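Tindton Robotics Club - kitchen bench check, before power on
Checked by Sabina Weerakoon, May 6, 2018
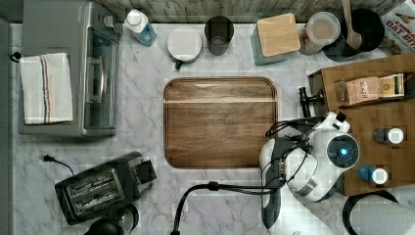
Base bolts: OK. I gave all of them a good tug!
Arm cable: OK for now, but I'd love a clip on it before the June demo.
E-stop: pressed it 2 times, stopped both times - yay.
Speed limit: set to 20 percent. Please leave it there, Kasun!
Gripper: finger screws snug.
Toasters: must stay unplugged whenever the arm is on.
Spotter: Gayan (thanks for staying late again).
Still open: new label for locker 513.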